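Bench Tips: Looking After the Suturing Trainer

These tips are for anyone who keeps a Ranico two-arm suturing trainer running, whether in a skills lab or a spare workshop. Ours sits on a steel bench at Ukgate and gets used most days. The tools are for practice only, so the cleaning steps here are bench steps and don't replace hospital reprocessing.

Start with the jaws
Open the jaws all the way and look along the teeth under a bright light. Thread fuzz packs into the serrations and the needle starts to roll. Use a soft nylon brush and warm water with a little plain dish soap, and brush along the grooves. Skip steel wool and wire brushes. Rinse, blot, then open and close the jaws by hand a few times while they dry.

Do the same at the pivots. Dried pad residue likes to sit around the pins and in the gaps between the links - a wooden toothpick gets most of it out. One small drop of instrument oil per joint is enough. Wipe off whatever comes out the other side. 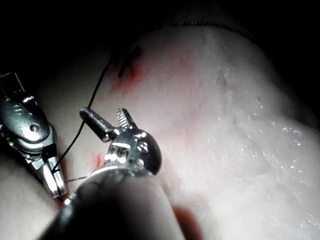

Open jaws show the teeth. The thread runs up to the knot from the other tool.

Thread
Keep braided thread in its packet until you need it. If a strand looks fluffy after a pass or two, check the jaw edges for a burr by dragging a cotton swab along them. A burr will pull the cotton. Don't file it yourself. We send ours back to Stument and fit the spare.

Pads
Store pads flat in a closed tub in the fridge and take them out 75 minutes before a session. Put a plastic tray under the pad, and change the tray liner every time. Red practice fluid stains the clamp plate if it's left overnight. 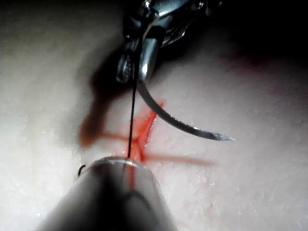
Mikkelsen
Bench technician, Ukgate

Checking the needle hold
Clamp a curved needle and push lightly on it with a gloved finger, well away from the point. If it swings, clean the jaws again and retest. If it still swings, swap the tool. Cranking up the grip setting only wears the cable faster.

Log each tool by serial number. We change drive cables at 337 hours and retire a tool at 2976 closes, going by the counter on the service screen. Check the camera window on Friday with a lint-free cloth, and rerun the arm zero after any tool swap. The zero routine needs 100 mm of clear space above the pad clamp.

Used needles go straight in the sharps box, including the bent ones.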